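课程项目报告：网络购物无理由退货中的“完好”与“不宜退货”
——以四家店铺的退货条款为材料

课程：消费者法专题
小组：第二组
指导方式：课堂汇报加书面报告，本文为书面报告部分

一、题目的由来

我们最初报的题目是“网络购物中的格式条款”，第一次讨论后老师认为范围太大，要求缩到一类条款。小组成员都有过退货的经历，就定在退货条款上。再往下分，退货条款里争议最多的有两处，一处是商品算不算“完好”，一处是商家能不能以“商品性质不宜退货”为由拒绝。本报告只讨论这两处。质量问题引起的退货走的是另一套规则，除了第六部分提到一次以外不展开。

选题时还考虑过直播带货和二手交易。直播带货牵涉主播、商家、平台三方的责任划分，材料很多，但和退货条款本身关系不大。二手交易的卖方经常是个人，是否属于“经营者”就要先争论一番，我们没有把握在一个学期内写清楚，所以放弃了。

分工如下：国内法条和案例的整理由两名同学负责，条款的收集和比对由两名同学负责，欧盟部分由来本校交换的 Zoltán Szalai 负责。他原来在本国学过欧盟消费者法，欧盟部分的初稿是英文，由小组翻译后统一了术语。全文统稿时，“撤回权”和“无理由退货”两个词没有强行合并，欧盟部分用前者，国内部分用后者。

二、材料和方法

法律材料以《消费者权益保护法》第二十五条、《消费者权益保护法实施条例》第十九条、《网络购买商品七日无理由退货暂行办法》（以下简称《暂行办法》）为主，涉及格式条款的地方引用《民法典》第四百九十六条、第四百九十七条。欧盟部分用的是 2011/83/EU 号指令和欧盟法院的 C-681/17 号判决。

条款材料来自四家店铺：Trindivon（家居和小电器）、Trivia（桌游和文具）、Fodor（服装鞋帽）、Mirgate（综合百货，含个人护理用品）。选这四家是因为商品门类重合少，退货页面又都能公开查看，不需要登录。我们在四月保存了各家的退货页面、商品详情页下方的“售后说明”和下单确认页，之后写作时一律以保存的版本为准。写作期间 Fodor 改过一次页面，改动的是寄回地址，与本文无关。

方法上没有做问卷。开题时有同学提出可以发问卷问消费者退货时遇到的困难，老师的意见是样本只会是同班同学，得到的东西说明不了问题，不如把条款读细。我们接受了这个意见。比对的做法是把每家的条款拆成单句，每一句对应到法条的某一项，对应不上的单独列出来讨论。

三、法律规则的基本结构

（一）原则与法定例外

《消费者权益保护法》第二十五条规定，经营者采用网络、电视、电话、邮购等方式销售商品，消费者有权自收到商品之日起七日内退货，且无需说明理由。该条第一款同时列出了不适用的商品：消费者定作的；鲜活易腐的；在线下载或者消费者拆封的音像制品、计算机软件等数字化商品；交付的报纸、期刊。

这几类是法律直接排除的，商家不需要消费者另外确认。理由各不相同，定作的商品很难再卖给别人，鲜活易腐的商品在运输往返中会失去价值，数字化商品可以复制后再退，报刊有很强的时效性。理由不同，解释时的宽窄也应当不同。例如“定作”，我们认为应当理解为按照消费者个人的要求制作，消费者只是在商家给出的几种颜色或尺码中作选择，不能算定作。Fodor 的条款把“预售款”也归入定作，理由是“收到订单后安排生产”。预售款的款式和尺码都是商家事先定好的，退回后照常可以出售，归入定作没有依据。

（二）需要确认的例外

第二十五条第二款规定，其他根据商品性质并经消费者在购买时确认不宜退货的商品，不适用无理由退货。从文字看，这里有两个条件，并且要同时满足：第一，商品的性质确实不宜退货；第二，消费者在购买时作出了确认。《暂行办法》第七条把第一个条件具体化为几种情形，包括拆封后易影响人身安全或者生命健康的商品，拆封后易导致品质发生改变的商品，一经激活或者试用后价值贬损较大的商品，以及销售时已明示的临近保质期的商品、有瑕疵的商品。

第二个条件在实践中容易被架空。有的商家在详情页最下方写一行“本商品不支持无理由退货，下单即视为同意”，就当作消费者已经确认。《实施条例》第十九条针对这种做法作了规定，要求经营者以显著方式对不适用无理由退货的商品进行标注，提示消费者在购买时进行确认，并且不得将不适用无理由退货作为消费者默认同意的选项；未经消费者确认，经营者不得拒绝无理由退货。

（三）“完好”的要求

第二十五条第三款要求消费者退货的商品应当完好。怎样算完好，法律没有写，《暂行办法》第八条的规定是，商品能够保持原有品质、功能，商品本身、配件、商标标识齐全的，视为商品完好。消费者基于查验需要而打开商品包装，或者为确认商品的品质、功能而进行合理的调试，不影响商品的完好。第九条再按商品类别列出了不完好的情形，例如食品、化妆品、医疗器械、计生用品的必要的一次性密封包装被损坏，服装、鞋帽等商品的商标标识被摘、标识被剪，商品受污、受损。

《实施条例》把合理调试的内容写进了行政法规，并增加了“不影响商品原有品质、功能和外观”的表述。“外观”一词是《暂行办法》第八条里没有的。小组内部对此有两种看法。一种认为这会缩小消费者的空间，因为任何拆封都会在外观上留下一点痕迹；另一种认为“外观”指的是商品本身的外观，包装不在其中，实际影响不大。我们倾向后一种，因为同一句话的前半部分已经允许消费者打开包装，如果包装痕迹也算外观受损，前后就矛盾了。

四、四家店铺的条款

（一）Trindivon

Trindivon 的退货页面篇幅最长，分成“家居”和“小电器”两部分。家居部分的关键句是：“商品须保持原包装完整，未拆封，不影响二次销售。”小电器部分写的是：“通电后视为已使用，不支持无理由退货。”

“未拆封”的要求与《暂行办法》第八条直接冲突。消费者在网上买东西看不到实物，收到后打开包装查看，正是这项权利要保障的内容。一件必须不拆封才能退的商品，消费者没有任何机会判断它是否合适，权利就只剩下反悔下单这一种用途。

小电器部分要复杂一些。通电确认机器能不能工作，属于为确认功能进行的调试，一般应当允许。用电水壶烧过几次水、用料理机打过食物，就超出了调试的范围。Trindivon 用“通电”作界线，优点是清楚，容易举证，缺点是把正当的调试一起排除了。《暂行办法》第九条对电子电器类列出的不完好情形，有未经授权的维修、改动，破坏、涂改强制性产品认证标志等，还有外观类使用痕迹以及激活、授权信息、不合理的个人使用数据留存等数据类使用痕迹，其中没有“通电”本身。我们认为这一句应当改成对使用痕迹的描述。

（二）Trivia

Trivia 的条款最短，全部内容只有一段，其中与本文有关的是：“桌游塑封拆开后不退，文具试写后不退。”

桌游的塑封是一个有意思的问题。塑封拆开以后，卡牌和配件的品质没有变化，从第八条看仍然完好。商家的担心在于配件会缺失，玩家玩过一次后再退，下一位买家收到的可能是少了一张牌的套装。但配件缺失可以用“配件齐全”的要求来处理，商家收到后清点即可，没有必要把拆封一概排除。有些桌游带有解谜内容，玩过一次后谜底就知道了，还有一些需要在卡牌上写字或撕开信封。这类产品更接近“试用后价值贬损较大的商品”，如果商家在购买时取得了消费者的确认，可以主张不适用。Trivia 没有区分这两种情况，下单确认页也没有任何勾选或提示。

文具“试写后不退”基本可以接受。一支笔试写一下，墨水的消耗可以忽略，但笔尖已经接触过纸面，包装也多半无法复原。严格讲，试写也可以算确认功能的调试，只是标的额很小，双方为此发生争议的可能性不大，我们没有找到相关案例。

（三）Fodor

Fodor 的服装条款大部分照搬了《暂行办法》第九条，吊牌、洗标的要求写得很准确。除了前面说到的预售款，还有两句值得讨论。

一句是“内衣、袜类、泳装属于贴身衣物，一经售出概不退换”。从卫生角度看，贴身衣物拆封后可能归入第七条的情形，但条款写的是“一经售出”，没拆封的也不退，范围过宽。另外，“概不退换”连质量问题也一并排除了，这一部分属于《民法典》第四百九十七条所说的排除对方主要权利的格式条款，应为无效。

另一句是“退回商品经本店质检认定影响销售的，本店有权拒收，检验结果以本店为准”。由一方单方面决定商品是否完好，消费者没有异议的途径。对照《消费者权益保护法》第二十六条，经营者不得以格式条款作出排除或者限制消费者权利、减轻或者免除经营者责任等对消费者不公平、不合理的规定。我们认为“以本店为准”的部分不具有效力，发生争议时仍然要看证据。

（四）Mirgate

Mirgate 是四家中唯一在下单环节设置了单独确认的。对部分商品，提交订单前会弹出一个页面，写明该商品不适用无理由退货，消费者需要主动勾选才能继续。单看程序，这是四家里最规范的。

问题出在商品范围。Mirgate 把整个“个人护理”类目都设置成了不适用，包括梳子、镜子、化妆包、收纳盒。这里可以看到两个条件必须分开审查：确认做得再规范，如果商品的性质并不属于不宜退货，仍然不能排除消费者的权利。《实施条例》第十九条第一句说的“不得擅自扩大不适用无理由退货的商品范围”，针对的就是这种情况。 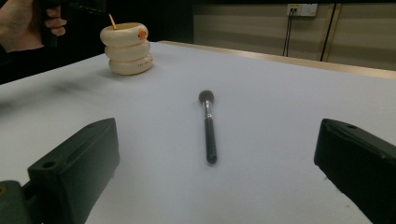

个人护理类目里最难归类的是工具类商品，即本身不是化妆品、却要接触皮肤的东西。《暂行办法》第九条第一项列的是“化妆品”，按《化妆品监督管理条例》的定义，化妆品是以涂擦、喷洒或者其他类似方法施用于人体表面的日用化学工业产品，工具显然不在其中。因此“一次性密封包装被损坏”这一标准不能直接套用到工具上。以一支深色刷毛、黑色刷柄、中间带银色金属箍的化妆刷为例，消费者拿出来放在白色桌面上看颜色和长短，属于查验；蘸了粉在脸上用过，刷毛会残留粉末和皮脂，清洗后也难以证明卫生状况，商家拒绝退货就有道理。两种情况的分界在于刷毛有没有接触过皮肤或化妆品，拆没拆包装只能作为判断的线索之一。如果商家给这类工具加上一层密封，并明确提示密封破损后不宜退货，再取得购买时的确认，可以主张第七条的例外。不加密封、不作区分，按类目一律排除，我们认为不成立。

镜子和收纳盒的结论更清楚。它们不接触皮肤，或者接触了也容易清洁，退回后不会影响健康，没有理由列入。梳子介于两者之间，处理方法可以参照刷类。

五、与欧盟规则的比较（本部分由 Zoltán Szalai 起草）

（一）期限和告知

2011/83/EU 号指令规定的撤回期为十四天，消费者同样不需要说明理由。期限之外，一个重要的区别在告知义务的后果上。按照指令第十条，经营者没有依法告知撤回权的，撤回期在原期限届满后延长十二个月，其间补充告知的，从消费者收到告知之日起算十四天。国内规则中没有相同的延长机制，商家没有告知时，主要靠行政处罚来约束。

延长机制的好处是消费者可以直接受益，不依赖监管部门有没有发现。它也有被批评的地方，一个形式上的小疏漏可能让经营者在很长时间里面对退货，小型商家尤其难以承受。

（二）密封商品

指令第十六条列出了撤回权的例外，其中 (e) 项是出于健康保护或卫生原因不适合退回、并且在交付后已被拆开密封的密封商品。这一项与国内“拆封后易影响人身安全或者生命健康的商品”相近，但条件写得更细：商品必须是密封交付的，密封必须已经被拆开，还要确实出于健康或卫生原因不适合退回。

欧盟法院在 C-681/17 号案中处理的是一张床垫。消费者在网上购买后撕掉了保护膜，然后要求退货，卖方认为床垫属于卫生商品，拆膜后不能退。法院认为例外应当严格解释，并把床垫与服装作了类比：服装试穿时也会直接接触身体，但没有人怀疑服装可以试穿后退回；床垫退回后可以通过清洁或消毒等处理再次出售，因此撕掉保护膜并不使消费者丧失撤回权。

这份判决对本文的意义在于它提出的检验方法。判断一件商品能不能退，要看退回后有没有可能通过清洁、消毒等措施恢复到可以销售的状态，同时不损害健康或卫生的要求。用这个方法看 Mirgate 的类目，收纳盒和镜子都可以退，用过的刷类和梳类则要看材质能否有效清洁，以及清洁的成本。

（三）价值减损

指令第十四条第二款规定，消费者对商品的处理超过了确定其性质、特征和功能所必需的程度，由此造成价值减少的，消费者要承担责任。也就是说，用过头的商品原则上仍然可以退，只是退款可能要扣减。国内规则以“完好”为退货的条件，不完好的可以不退，结果是全有或全无。

小组讨论这一点花的时间最多。赞成扣减的同学认为，商家为了避免全额损失才把“未拆封”写进条款，如果允许合理扣减，商家的压力会小一些，条款也会宽松一些。反对的同学认为，扣减的数额由谁来定是一个难题，商家先收到货，又掌握着货款，很可能形成一种固定扣费的习惯，消费者为了几元钱不会去争。Zoltán 介绍说，在他了解的范围内，扣减的争议主要也是数额的证明问题。我们最后没有形成一致意见，两种观点都保留在这里。

六、几个具体问题

（一）运费

第二十五条规定退回商品的运费由消费者承担，另有约定的按照约定。四家店铺中，Trindivon、Trivia 和 Fodor 写的都是由消费者承担，Mirgate 对部分商品赠送运费险。运费险的问题在于，有的消费者以为有了运费险就等于免费，而赔付金额按首重计算，体积大的商品仍然要自己补差价。这在页面上应当说明。

容易混淆的是质量问题。商品不符合质量要求时，按第二十四条退货的，经营者应当承担运输等必要费用。Trindivon 的页面在“退货运费”一栏只写了“由买家承担”，没有区分两种情形。

（二）赠品和套装

消费者退主商品时，赠品要不要一起退？《暂行办法》规定，消费者采用积分、代金券、优惠券等形式支付价款的，退货后应当以相应形式返还；对套装商品，消费者退回部分商品的，不再适用套装价。赠品方面，退货时应当一并退回，赠品不能一并退回的，经营者可以要求消费者按照事先标明的赠品价格支付。因此商家如果没有事先标明赠品价格，事后再报一个价格要求消费者支付，是缺少依据的。Trivia 随套装赠送骰子，页面上没有标价，条款里却写着“赠品缺失按市场价扣除”。

（三）期限的起算

七日期间自消费者签收商品的次日开始起算，这一点《暂行办法》写得很明确。Fodor 写的是“物流显示签收当日起”，少算了一天。另外，包裹放在代收点、由代收点签收的情况很普遍，物流显示签收时消费者往往还没有拿到货。严格按照“收到商品”的文字，应当以消费者能够取得并查验商品的时间为准，可是取货时间由消费者自己决定，如果完全以取货为准，期限就可能被拖得很长。我们认为可以把代收点发出取件通知的时间作为一个参考，具体案件再看消费者是否同意由代收点代收。

（四）滥用的防范

《实施条例》第十九条最后一款要求消费者遵循诚实信用原则，不得利用无理由退货规则损害经营者和其他消费者的合法权益。典型的情况是买衣服穿去参加活动后退回，或者退回的东西被调换。对商家来说，比较有效的做法是发货和收货时留存影像，服装类加挂一个位置显眼、取下后不能复原的标牌。标牌的位置要合理，消费者应当能够在不取下标牌的情况下试穿。Fodor 已经采用了这种标牌，并在条款里写明了位置，这一做法我们评价较高。

七、条款修改建议

课堂汇报时老师要求每组给出可以直接使用的文本，以下是我们拟的几条，供四家店铺的条款对照。

1. 关于查验：“您可以打开包装查看商品，并为确认品质和功能进行必要的调试。请保留商品、配件、说明书和商标标识。”

2. 关于小电器：“通电确认商品能否正常工作，不影响退货。商品已实际使用并留有使用痕迹的，不适用无理由退货。”

3. 关于接触皮肤的工具：“本商品密封交付。密封拆开后因卫生原因不适用无理由退货，请在提交订单前阅读并勾选确认。质量问题不受此限。”这一条只适用于确实采用密封交付的商品。

4. 关于检验：“我们收到退回的商品后，如认为商品不完好，会向您提供照片和说明。您有不同意见的，可以提交证据或向有关部门投诉。”

5. 关于期限：“自您签收商品的次日起七日内可以申请退货。”

第三条在小组里改过多次。早期的写法是“拆封后不退”，老师指出“不退”会让人以为质量问题也不退，所以加上了最后一句。

八、不足之处

材料方面，四家店铺的条款不能代表整个市场，尤其没有收入生鲜和药品类商家。案例方面，我们能找到的裁判文书多数争议金额很小，说理部分较短，对“完好”的讨论往往只有一两句，很难归纳出稳定的标准。大量纠纷在平台客服阶段就结束了，平台的处理规则和结果多数不公开，这一部分我们没有办法研究。

欧盟部分只看了指令和一份判决，各成员国的转化立法没有涉及。Zoltán 原计划补充匈牙利国内法的对照，因为翻译时间不够，没有收入本报告。

书面报告完成后，小组把四家条款的逐句对应表作为附件一并提交。附件中标注“存疑”的句子，是组内意见不一致、正文里也没有展开的，主要集中在 Trindivon 的大件家居安装后能否退货一项。

主要参考材料

《中华人民共和国消费者权益保护法》
《中华人民共和国消费者权益保护法实施条例》
《中华人民共和国民法典》合同编
《网络购买商品七日无理由退货暂行办法》
《化妆品监督管理条例》
欧洲议会和理事会 2011/83/EU 号指令
欧盟法院 C-681/17 号判决
Trindivon、Trivia、Fodor、Mirgate 退货页面及售后说明，四月保存版本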